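Notebook entry, November
Garment preparation bench, Hestlow workroom
Subject: belted denim shorts, belt to be threaded and fastened before folding

The purpose of the present series is to settle a single written method for presenting shorts with a belt already in the loops. The instruction sheet inherited from the Plulstead store covers trousers and unbelted shorts only, and colleagues have been left to follow their own habits. The entry below records the practice adopted at the bench this month and the points still open.

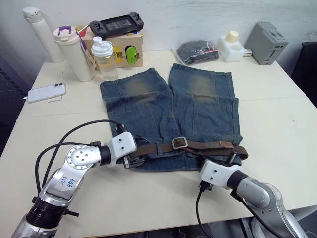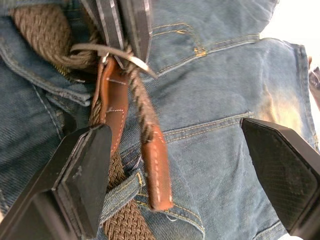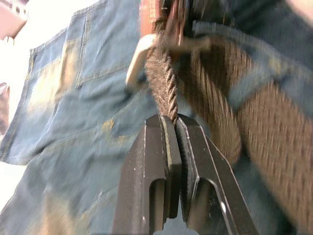

The belt remains the difficult component. A plain leather strap is stiff enough to be pushed through a loop from one side and collected at the other, and the Plulstead sheet assumes a strap of that kind throughout. Woven belts bend at the loop mouth and have to be drawn through in short stages. The brown one used with the faded blue shorts is of this type, and its tail extends beyond the right of the waistband when the garment is laid with the waistband towards the front of the table. The position of the tail should be noted before any adjustment is made, as the Benmoussa order asks for a uniform side and a uniform length across the whole delivery.

Method as currently adopted:

Clear the front half of the table. Articles in use elsewhere may stand along the back, provided that they do not touch the garment. Lay the shorts flat with the waistband nearest the operator and the legs pointing away. Smooth from the seat seam outwards to each side. Folds in the upper part of the denim should be opened by hand before the belt is touched, or the loops will sit at an angle and the strap will catch.

Hold the left end of the waistband while the belt is drawn to the right. The loops take the strain at their stitching and any loop with frayed threads is to be supported from behind with one finger. Fraying at the loop edge is accepted on worn garments. A loop that has parted from the waistband is not, and the garment is to go to mending with the belt removed.

Bring the buckle to the middle of the waistband and square it. Leather ends stitched to a woven belt should hang flat, and a twisted end is to be turned before the strap is tightened. Check the buckle for cords or ties. A thin cord left around the base of a buckle is easily drawn into the fastening, and the method now requires it to be brought clear and laid to one side before any further handling. Cords are not to be cut at the bench under any circumstances. Where a cord will not come free, set the garment aside and enter it in the book.

Timings. The allowance on the Plosus work schedule is 90 seconds for each garment, counted from laying flat to the completed buckle check. Woven belts exceeded this on the first trial batch of 25, and the mean has been entered separately in the timing book. It is proposed that woven belts be given their own line in the schedule at 295 seconds until the batch has been repeated by a second operator. The longer figure includes the cord check.

Points for discussion:

Whether the tail should be tucked under the nearest loop or left lying on the table until folding. The Benmoussa instructions are silent on the matter. Tucking gives a neater fold but leaves a ridge in the woven strap after storage.

Whether paler, worn patches on denim should be recorded as wear or as finish. The present form has one box for both. Hestlow has asked for two.

Whether the limit of 5 open garments per bench may be raised when belts are handled in advance.

Action before the next entry: repeat the woven belt batch; obtain a plain leather belt of the same width for comparison; amend the heading of the Plulstead sheet so that it no longer reads as covering all belted items. The revised sheet is to be kept in the front pocket of this book.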